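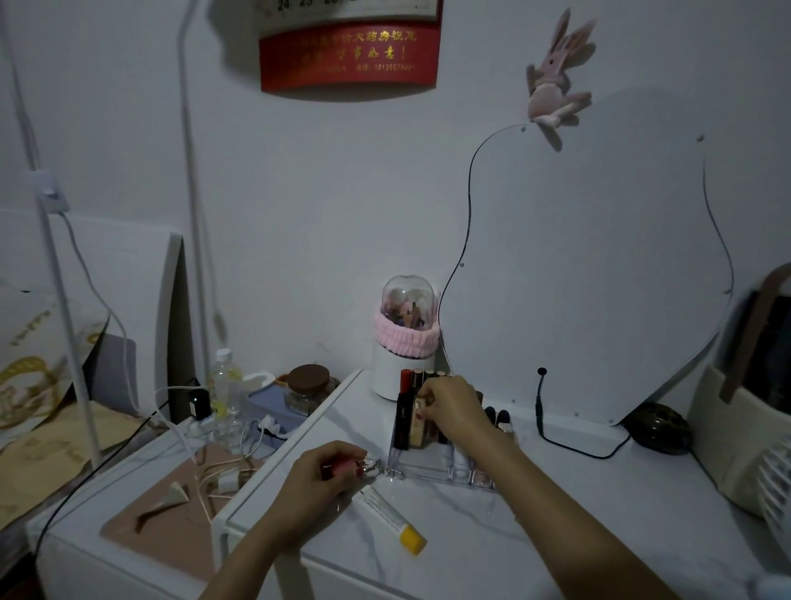
The old guide had us hand out receivers before the channels were set and then call forty people back to the desk, according to one comment left on the August version. Fair enough. Order changed, see step 4 onward.

4. Interpretation and panel set-up, Haverford Policy Dialogues

Applies to the plenary hall and room 621. The small seminar rooms have no booths, skip to section 5.

Before you start
You need: the Ireck console, the charger trays, the printed language list, your Biria login. Start 90 minutes before doors. Later than that and there's no time for a proper sound check with the interpreters.

4.1 Console

1. Switch on the Ireck console at the back, not at the wall. Wait for the green light.
2. Pick the session from the list. If it's missing, it hasn't been published in Biria yet. Publish it, then press Refresh on the console.
3. Check the language order. Floor is always channel 1. English 2, French 3, Portuguese 4. Anything else goes after that, in the order on the printed list.
4. Lock the channels. Only now unpack receivers.
5. Ask each booth to speak for a minute. Listen on a receiver from the last row, then from the side aisle. The console headphones don't tell you what the hall gets.

Note: Relay. If a booth is working from another booth and not from the floor, set Relay to ON for that booth only. Setting it for all of them puts an echo on channel 1.

Caution: Do not unplug a booth while its red light is on. Kills the recording for every language, and the file can't be repaired afterwards.

4.2 Receivers

1. Take receivers from the trays with a full battery bar. Two bars is not full.
2. Set each one to channel 1, volume at 4.
3. Hand out against a badge. Scan the badge in Biria first, then the receiver. The other way round and it logs the reciever as lost.
4. Keep 9 charged spares at the desk. Don't lend these to the press, they have their own set.

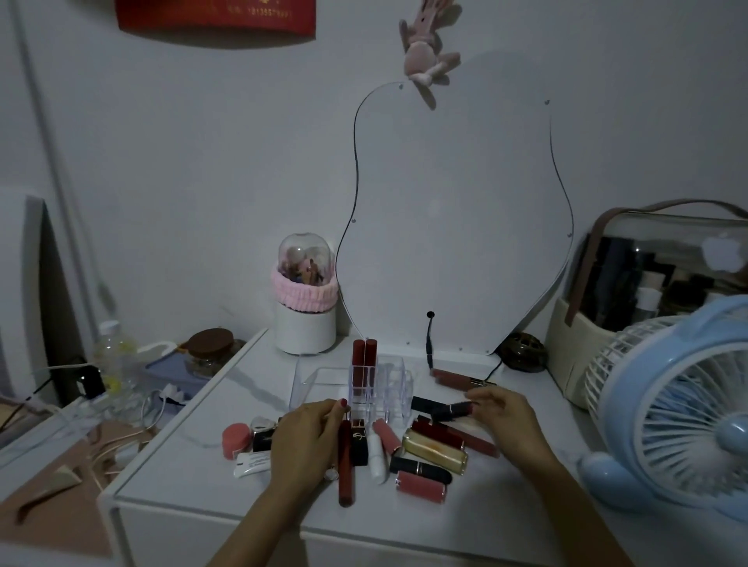 5. Speakers on the panel get theirs last, at the table, with an earpiece already plugged in. Most diplomats won't wear the over-ear type — offer the single ear hook first.
6. At the close, collect at both exits. Scan back in, wipe down, return to the tray face up.

Note: The Mamberg delegation usually travels with its own interpreter. Whispered interpretation is fine from row three back. No receiver needed, but mark them as "own provision" in Biria or the headcount wont match.

4.3 Panel table

1. Name plates in the order given by the chair, not alphabetical. Check the protocol sheet for titles. Ambassadors and ministers get the full title, academics get institution only.
2. One microphone per two speakers, the chair gets their own.
3. Water, no carbonated. Bottle caps off before the stream starts.
4. Flags: only if the protocol sheet says so. If it says nothing, no flags. Don't guess.

Caution: Sessions marked "closed" in Biria are not for attribution. Recording must be OFF on the console AND on each booth. Two separate switches. Check both, then have a second person check both.

4.4 If something goes wrong

No sound on one channel — booth mic muted. Look for the amber light.
No sound on any channel — console has dropped the session. Reselect, lock again. Receivers recover by themselves.
Buzzing — phone next to a panel mic. Ask the chair to mention it.
Session shows wrong country name — stop, do not correct it yourself. Protocol desk only.

Anything else, extension 3362. Staffed from set-up until the last session closes. Leave the room name first if you get the voicemail, then the problem.

Section revised 24th October. Throw out printed copies of the older one.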